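The Blue for Mostgate

The wool had been in the pot since six in the morning, and Radka Todorova did not like the color of it.

She lifted one skein with the stick and let the water run down. In July the light in the dye shed was good until noon, and in this light the blue looked a little green, like a pond. The order from Mostgate said 76 skeins, all from one bath, all the same. A weaver there was making curtains for a theater, and curtains do not forgive.

"It is the well," she said to the boy. "After rain the well changes."

Jasper was not a boy, he was twenty-three, but he had come to her from Skemley with clean hands and she had called him the boy from the first day. He wrote everything in a notebook. He wrote now: well, rain, green.

"We can add a little of the red," he said.

"We can also throw it in the river."

She put the lid on the pot and went outside to sit on the step. Her mother had dyed at this same pot, and her mother never weighed anything. She put a finger in the powder and a finger in her mouth, and then she knew. Radka had weighed everything for 3 years after the funeral, and she still had the little scale, and the blue of her mother she had made only once, by mistake, in a winter when the fire went out during the night.
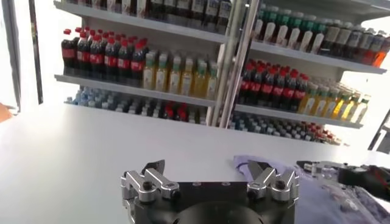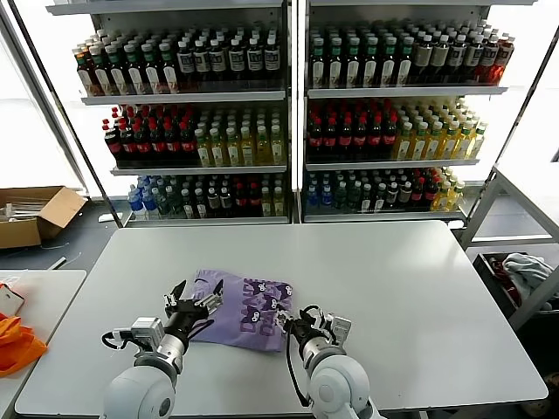
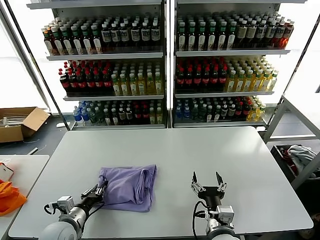 A slow bath, Anastasia Moschos had told her on the telephone the evening before, was the only thing that ever saved a bad blue, and she should stop stirring it like soup. Anastasia had also said that the theater people would look at the curtains from far away and in the dark. Radka had put down the telephone without saying good night.

Now she thought about the winter and the fire.

"Jasper," she called. "Take the wood out."

"All of it?"

"All of it. And leave the lid."

He came to the door with his notebook. His thumb was blue already up to the second joint, and he had not noticed. "For how long?"

"Until tomorrow."

"The letter says they must have it tomorrow."

"Then they will have it the day after."

He stood there a while. She could hear him pull the wood from under the pot, piece by piece, and put it on the stones, where it smoked. Then he came and sat on the step too, on the lower part, and opened the notebook on his knee.

"What should I write?" he asked.

She looked at the hill, where the neighbor's sheep were moving into the shade – they had been washed by the rain and were nearly white.

"Write that we took the wood out," she said.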